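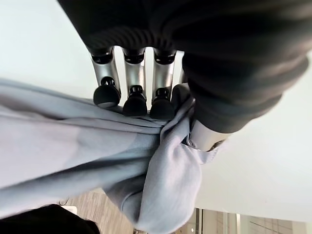 Light blue cloth, gathered up in the fingers.

Lists > Jirncombe Mending and Laundry > Messages > Folding the blue ones

From: Wayne Heywood
Date: December 5, 2024
Subject: Re: Folding the blue ones

Quick one, on my way out so excuse typos.

Jayson Lumbao wrote:
> Has anyone got a decent way of folding the light blue cotton shirts
> from the Costache order? I've done 57 and they all come out with a
> crease across the front. Also they slide off the pile. I'm laying them
> face down, sleeves in, then in half. Is it the cloth or is it me?
> Got 100 to do by the time the van comes.

Bit of both I think. That cotton is soft and marks if you grip it. If you bunch it up in one hand to lift it, you've got a fan of little creases before you've even started. Pick up by the shoulder seams, two hands, give it one good shake and lay it down in one go. Don't drag it accross the table.

Then:

Button top, middle and bottom. Not the rest, life's too short.
Face down, smooth from the collar outwards with the flat of your hand.
Sides in to just past the collar edge, sleeves straight down the back.
Fold in thirds from the hem. In half is what's giving you the line across the front, it lands right on the chest.

For the sliding, turn every other shirt round so the collars alternate. Piles of 6, no higher. We did 4000 napkins for Brumum back in May and the tall stacks all went over in the van, had to refold the lot.

Creased ones: damp flannel over the mark, warm iron, count of five. No steam on the collars, they go wavy.

I've a spare folding board if you want it, it's behind the door at Lirkska. Bring it back this time pls.

Wayne

Comments (3)

moth_ann: Thirds every time. My mum did hers in half and we all went to school with a line across our chests.

Derek P: What size is the board? Mine's too narrow for the bigger shirts and the sleeves poke out.

Jayson Lumbao: Thanks Wayne, thirds is miles better. Will fetch the board tonight. I did bring it back last time, it was the iron I forgot.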